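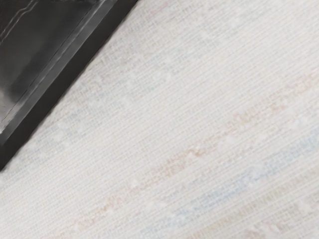

## Rendero wrist camera view: short review

I ran the Rendero sim package for 11 evenings, mostly to compare finger shapes before buying. The bevelled finger has a glossy grey panel inside a matte, nearly black rim, and against off-white cloth the edge is easy to pick out.

The weave is good too – threads, slubs, even the faint peach and blue streaks show at close range. Sheehan's viewer gave me flat colour on the same job.

Loading is slow, and the licence is $502 a seat. I'd still pay it for fabric work.

– Uliana Fedoruk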